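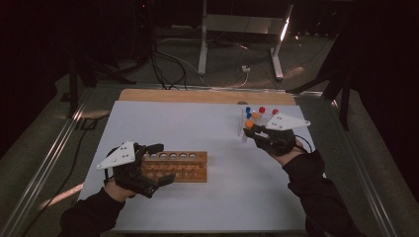

*Maureen Ottley*

# Setting up and loading a six-hole wooden test tube rack

Last updated January 4, 2024

A wooden rack and a few capped tubes make a very good small store for seeds, spices, pigments, beads or sand samples. I use mine for seeds. These notes cover laying out the table, checking the rack, filling the tubes and loading them in colour pairs, and there is a bit at the end on looking after the wood. They started as a handout for the Plenavbridge seed swap and have grown a little since.

I work with six tubes, two each with red, blue and orange caps, because that matches the six holes along the top of the rack. If your rack has more holes the method is the same.

## What you need

- A wooden test tube rack with a single row of six holes
- Six clear tubes with caps, in three colours
- A clear table, white or pale if you have one
- A soft dry cloth
- A bottle brush narrow enough to go down a tube
- Masking tape and a pencil, or small paper labels
- A small funnel, or a piece of stiff paper to fold into one
- Fine sandpaper, 400 grit
- A little wax polish or oil for the wood (optional)

Buy the tubes and the rack together if you can. I bought the first lot separately and the tubes were too fat for the holes. If you already own a rack, measure across one hole with a ruler and buy tubes slightly narrower than that. Sellers usually give the outside diameter of the tube, but the cap is often wider than the body, and on a closely spaced rack wide caps will knock against each other. Check both sizes before ordering.

My current tubes are from Betus and came in a bag of 100 with mixed caps. That is far more than one rack needs. The rest live in a lidded box until the swap.

## 1. Clear and wipe the table

Take everything off the table that isn't part of the job. Wipe it and let it dry properly. Clear tubes are hard to see against a white top, and it is the caps you will be going by, so don't leave coloured pens or bottle tops lying about near them.

A white surface does have one advantage, which is that dark seeds and spilt powder show up straight away. If you are handling something pale, such as lettuce seed or salt, put a sheet of dark paper down in the place where you do the filling.

## 2. Put the rack and tubes in their places

Lay the rack flat, left of the middle, with its long side facing you. Stand the tubes in a group to the right, towards the back of the table, with space between the group and the rack. That leaves the middle free and you can carry each tube across without reaching over the others.

If you are left-handed, try it the other way round. The only thing that matters is that the full tubes and the empty ones don't end up in the same place.

Keep the tubes well in from the edge. Tubes with rounded bottoms won't stand up on their own, so put those in a mug or a shallow tray with a folded tea towel in it. Don't lay them down loose.

Group the tubes by cap before you begin. I put the reds at the back, blues to the left and oranges nearest to me. It doesn't have to be that arrangement, but do keep the two of each colour together.

## 3. Check the rack

Turn the empty rack over and tap it on the palm of your hand. New ones often have sawdust in the holes, and old ones collect seeds.

Look at the holes one at a time. Feel round the rim with a fingertip for splinters. If there is a rough place, roll a strip of the 400 grit paper round a pencil and turn it gently inside the hole, two or three turns, then tap out the dust and feel again. Don't use coarse paper. It opens the hole up quickly and the tube will lean.

Some racks also have openings along the front at a lower level. Brush these out as well. An old toothbrush does it.

Put the rack back down and press on each corner. If it rocks, find the high corner and rub the underside on sandpaper laid flat on the table until it sits still.

## 4. Clean the tubes

New tubes want a rinse and used ones want washing in warm water with a drop of washing-up liquid. Push the brush right to the bottom and twist. Rinse until there are no bubbles left, then stand the tubes upside down somewhere they can drain, with the caps off and beside them.

Leave them overnight. For seeds this is the part that counts more than any other. I lost a whole batch of leek seed one December through filling tubes that looked dry and weren't, and by the time I noticed the mould it had gone through both blue-capped tubes.

Check the caps too. A cap with a split in it should be thrown away.

## 5. Decide what the colours mean

Do this before filling, and write it down. Mine is:

| Cap | Contents |
|--------|---------------------------|
| Red | Flowers |
| Blue | Leeks, onions, brassicas |
| Orange | Salad and herbs |

With spices you might go by strength, and with sand or soil samples by site. Stick with whatever you pick. Changing halfway through the year causes mix-ups, and so does borrowing a cap from another colour when one goes missing. I keep a few spare caps of each colour in an envelope for that.

## 6. Fill

Take one tube at a time to the middle of the table. Remove the cap and set it down with the open side up, next to the tube it came from.

1. Hold the tube upright in one hand. If you need both hands, stand it in the end hole of the rack.
2. Put the funnel in the mouth. For a paper funnel, fold a square corner to corner and run the contents down the crease.
3. Pour slowly. Stop well short of the top – a finger's width of empty space is enough to let the cap go on without pushing anything out.
4. Tap the tube lightly with a fingernail to settle the contents.
5. Wipe the rim with the dry cloth.
6. Press or screw the cap on fully.

Fine powders such as paprika will cling to the inside of the tube. It looks untidy but does no harm, and a few more taps will bring most of it down.

## 7. Label

Pencil on masking tape lasts better than biro, which fades if the rack stands near a window. Wrap the tape round the tube just below the cap so that it can still be read when the tube is in the rack. Write the name first and the year second. Don't write only on the cap.

## 8. Load the rack

Start at the left-hand end and work right. With three pairs, I go:

- holes 1 and 2: red
- holes 3 and 4: blue
- holes 5 and 6: orange

Hold each tube just under the cap, bring it over the hole and lower it straight down. Let it slide the last little way under its own weight. If it stops early, don't push. Lift it out, turn it a quarter and try again. Tape is usually the cause, either a loose end or a label set too low.

I steady the rack with my left hand and load with my right. Keep the steadying hand at the end of the block, away from the hole you are loading.

When all six are in, turn the tubes so the labels face the front, and look along the row from the side. The caps should be level. One sitting high has something under it or hasn't gone fully down.

## Moving a loaded rack

Carry it by the block, with both hands, one at each end. Never lift it by the tubes. If it has to go in a car, take the tubes out and wrap them, and let the rack travel separately. A wedge of cloth under the caps is all right for carrying it from one room to another, though I wouldn't trust it on stairs.

## Looking after the wood

Dust the rack with a dry cloth. Wipe spills up straight away and don't leave the rack soaking or put it in the dishwasher, as the wood swells and the holes tighten. If that has already happened, dry it slowly in an airy room for several days and try a tube before you reach for the sandpaper. Mine went back to size without any help.

A thin coat of wax once a year keeps reddish wood from going dull. I use the Rawat furniture wax, in the small tin, put on with a cloth and buffed off the next day. Keep it out of the holes, where it goes sticky and holds dust. Racks used for food are better left bare, or rubbed with a food-safe oil.

## If you need more than one rack

The swap's collection now runs to 64 tubes, and the racks are stored side by side on a shelf with the same colour order in each. Every rack has a number pencilled on the end, and a matching card in the Clultura index box says what is in each hole. We write the cards in hole order, left to right, and cross a line out when a tube is emptied.

For a single rack a card is probably more than you need. A strip of masking tape along the back edge of the shelf, marked 1 to 6, does well enough.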